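Home | Docs | Data | Changes | Contact

Skarkarum: house rules for the clothes-folding set

Last updated: August 11, 2018
Reading time: 6 minutes

# README

Hello, and thanks for downloading. I look after Skarkarum, a collection of recordings of people picking up, shaking out and folding clothes at home with a hand-held gripper. If you only want the files, skip to "What's in the folder". If you're going to add recordings of your own, please read the lot, even the dull bits (I've tried to keep them short).

I wrote the first version of these rules in May, after I'd merged two batches that turned out to follow completely different habits. One batch started every recording with the fingers shut, the other with them open. One called a hoodie a jumper and the other called it a coat. It took me ages to sort out and I was quite grumpy by the end of it, so now we have rules!

## What's in the folder

There are more than 1,000 recordings, split into three parts:

- `mamari/` is tops: T-shirts, shirts, jumpers, cardigans
- `sulemana/` is bottoms and anything with two legs
- `skultimham/` is flat things, so towels, pillowcases and tea towels

Each recording has a video, a track of where the gripper went, a track of how wide the fingers were, and a small text file with the labels. The text file is the one people forget. If it's missing, the checker script will refuse the whole batch, and yes, it does that to me too.

The three parts share the same layout, so a loader that works on one should work on the others. `skultimham/` has an extra field called `edges`, left over from an idea I had about hems. You can ignore it. I keep meaning to take it out.

## Before you record

**Ask first.** If it's somebody else's home, or somebody else's clothes, get a yes in writing before you start. A text message is fine. Keep it with your notes and don't put it in the upload.

**Clear away anything private.** Letters, prescriptions, family photos, screens, name badges. Walk round the room once with the gripper in your hand, look at the footage, and then clear away the things you missed (there's always something). Ordinary furniture and bedding can stay exactly as they are. I want rooms that look lived in.

**Nobody else in shot.** No people, no pets with collars you can read. Mirrors and dark windows count, so check them as well.

**Check your pads.** If the finger pads are peeling, swap them. A loose pad changes the grip and you can't see it in the numbers afterwards.

**Set the clock.** Video and tracks have to agree. Tap the fingers together 5 times at the very start of each session and leave the taps in.

## While you record

Start with the fingers open and hold still for a moment before you go in. End the same way. It feels silly but it makes trimming so much easier.

Don't tidy the garment beforehand. I can't say this loudly enough. A shirt that's been smoothed out and squared up is a lovely thing to fold and a rotten thing to learn from, because real washing doesn't arrive like that. Pick it up, drop it, and take what you get.

Move at a normal speed. Some of us (me) slow right down when we know we're being recorded, and then everything looks as if it's happening underwater.

If you drop something, carry on. Fumbles stay in and get the label `slip`. Please don't redo a run until it looks nice. If you bin the bad ones, the set tells a fib about how hard folding is.

Stop after 20 recordings and have a break. Wrists get tired, and tired wrists do odd things near the end of a session.

## Labels

Keep them plain. Garment type, starting state, surface, light. The starting states are `flat`, `folded`, `heap` and `twisted`, and a garment gets one of those and no others. I get asked about the line between `heap` and `twisted` more than anything else. My rule of thumb: if you can find the collar and follow both sleeves without touching anything, but the body doesn't lie flat, it's `twisted`. If you'd have to dig for a sleeve, it's `heap`.

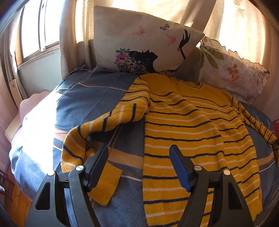
The striped jumper is `twisted` by that rule: collar up by the pillows, one sleeve looping out to the left as far as its cuff, the other running down the right-hand side. Surface is `bed`, and the light is `window`. Patterned bedding doesn't need a label of its own.

Skultimham wrote back on the draft that the line is still too soft, and that two people labelling the same jumper ought to agree before it goes in. They'd rather have a second labeller on every start state, and a note kept of each disagreement, than a cleverer wording.

I think that's right, and I've half done it. From this version, every `heap` and `twisted` label gets a second look from someone who didn't make the recording. Where the two of you differ, put both in, separated by a slash, and don't talk each other round. `flat` and `folded` still get one labeller until I've got more hands.

## Using the set

Split by home, please, and never by recording. There are 6 homes in the test split and nothing from them appears anywhere else. If you shuffle recordings, the same blanket ends up on both sides and your scores will look marvellous for no good reason.

Don't try to work out where anyone lives. If you spot something that gives it away, tell me and I'll pull the recording, no questions asked.

## Known problems

- Bright windows wash out part of the bedding in some recordings. I haven't corrected this and don't plan to.
- Small and light garments are thin on the ground in `mamari/`. Baby clothes especially.
- Older text files say `sweater` where newer ones say `jumper`. The loader treats them as the same word.
- The finger width track drifts a bit in long sessions. Use the taps at the start to reset it.

Changes to these rules go through the Changes page, and I read everything that's posted there, though I'm slow in the holidays.

Back to top | Previous | Next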